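Ticket 801 - Plasen Pick Kit, bin cell
Product: Plasen Pick Kit 2.7, supplied by Wukine
Site: Hulside, cell 7
Opened: 5 July 2026
Priority: normal
Status: waiting on customer

Reported problem
Arm stops with error 224 (path rejected) on picks close to the partition. Picks in the open part of the bin complete. Started after the bin was moved on the table.

Log
1. Restarted controller and Plasen service. Error came back on the first pick near the partition.
2. Checked bin model in the Jafri planner. Partition offset was still the old value. Entered the new one, 27 mm further back, and saved.
3. Ran the mixed item set again. Fewer stops, but 224 still shows up on low items next to the wall.
4. Customer asked if cable routing at the wrist could be the cause. Planner uses the default cable envelope, so please measure the bundle at its widest point and send us the number.

Attachment 1 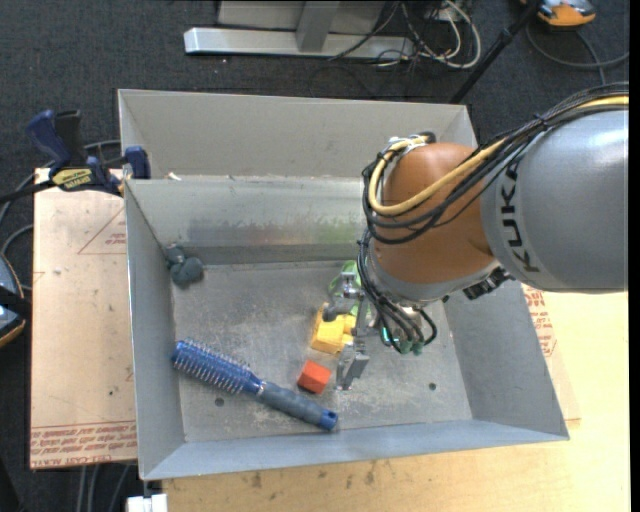

Cell 7, gripper down in the bin, mixed items on the floor.

Next steps
Customer to send cable measurement and the exported bin model. Do not move the clamps until we have both. Support will then send a revised envelope file.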